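# Sechs Tage Hiltonau, und ich will sofort zurück!

Eigentlich wollte ich nur ein verlängertes Wochenende am See verbringen. Geworden sind es dann sechs Tage, weil ich gleich am zweiten Abend an der Rezeption stand und gefragt habe, ob mein Zimmer noch frei ist. War es, zum Glück! Ich wohnte im Ashour, einem kleinen Hotel mit 44 Zimmern am oberen Ende von Hiltonau, und wer hier schon länger mitliest, weiß, dass ich mit Lob für Hotels normalerweise knausere. Diesmal nicht.

Die Anreise ist ein bisschen umständlich. Vom Bahnhof fährt der Bus 20 Minuten den Hang hinauf, mit Kurven, die meinem Magen nicht gefallen haben (bitte vorne sitzen!). Aber dann steigt man aus, und es riecht nach Harz und frisch gemähter Wiese, und unten liegt der See, und der ganze Ärger über den verpassten Anschluss ist weg. 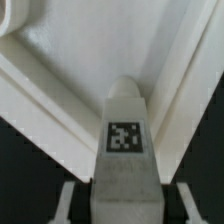 Mein Zimmer lag im zweiten Stock nach Süden, mit einem Balkon, auf den gerade so ein Stuhl und ein Tischchen passen. Mehr brauche ich nicht. Das Bett war fest, die Decke leicht, und im Bad gab es endlich einmal genug Haken für alle Handtücher. Warum bekommen das so wenige Hotels hin? Einen Fernseher habe ich bis zur Abreise nicht eingeschaltet. Morgens hört man die Kuhglocken, abends die Gläser von der Terrasse, und das war mir Programm genug.

## Frühstück, oder: warum ich nie vor elf unterwegs war

Chefin in der Küche ist Shaimaa Zerouali, und ihr Frühstück ist eine Wucht. Es gibt warmes Fladenbrot mit Olivenöl, Eier mit Kreuzkümmel, eingelegte Zitronen, daneben aber auch ganz normalen Bergkäse und das dunkle Brot vom Bäcker im Dorf. Ich habe jeden Morgen etwas anderes probiert und bin doch immer wieder bei der Aprikosenmarmelade gelandet. Am vierten Tag habe ich mich getraut, nach dem Rezept zu fragen. Orangenblütenwasser, ein winziger Schuss, ganz zum Schluss! Zu Hause habe ich es schon nachgekocht, noch nicht ganz so gut, aber ich bleibe dran.
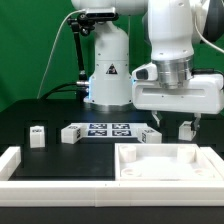
*Weißer Roboterarm vor grünem Hintergrund*

Abends kocht sie nur eine kleine Karte. Die Forelle mit Petersilie und Mandeln würde ich sofort wieder bestellen, die Linsensuppe auch. Beim Schokoladenkuchen war ich nach drei Gabeln satt und habe ihn trotzdem aufgegessen.

Tagsüber bin ich viel gelaufen. Der schönste Weg führt zur Kerkex, einer bewirtschafteten Hütte oberhalb der Baumgrenze. Im Dorf hatte man mir erzählt, sie liege auf 2039 Metern, und meine Waden glauben das gern. Der untere Teil geht durch Fichtenwald und zieht sich, danach wird es offen und einfach nur herrlich. Nehmt Bargeld mit, Karten gehen dort oben nicht. Und nehmt den Rückweg über die Ostseite, der ist zwar länger, aber viel sanfter für die Knie.

An dem einen Regentag war ich in der Rirkura, der Therme unten am Seeufer. Hotelgäste bekommen eine ermäßigte Karte, man muss nur an der Rezeption danach fragen. Das Außenbecken im Regen, warmes Wasser bis zum Kinn und kalte Tropfen auf der Stirn: ein Traum! Die Sauna war mir etwas zu voll, vor allem am Nachmittag. Am Vormittag hatte ich den Ruheraum fast für mich und habe dort ein halbes Buch gelesen.

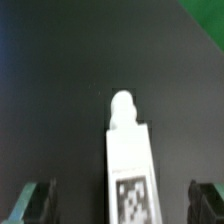
## Noch ein paar praktische Dinge

- Südzimmer früh anfragen, die Nordseite geht auf die Straße.
- Das WLAN reicht für Mails, im zweiten Stock schwächelt es.
- Der letzte Bus vom Bahnhof fährt früh am Abend, danach hilft nur ein Taxi.
- Wanderstöcke verleiht das Hotel kostenlos.
- Halbpension lohnt sich, allein schon wegen der Forelle.

Im Dezember soll es eine Loipe geben, die direkt hinter dem Haus beginnt. Langlaufen kann ich überhaupt nicht, gebucht habe ich trotzdem schon. Wieder Südseite, wieder mit Balkon, und falls jemand von euch einen guten Anfängerkurs in der Gegend kennt, schreibt mir bitte unbedingt in die Kommentare!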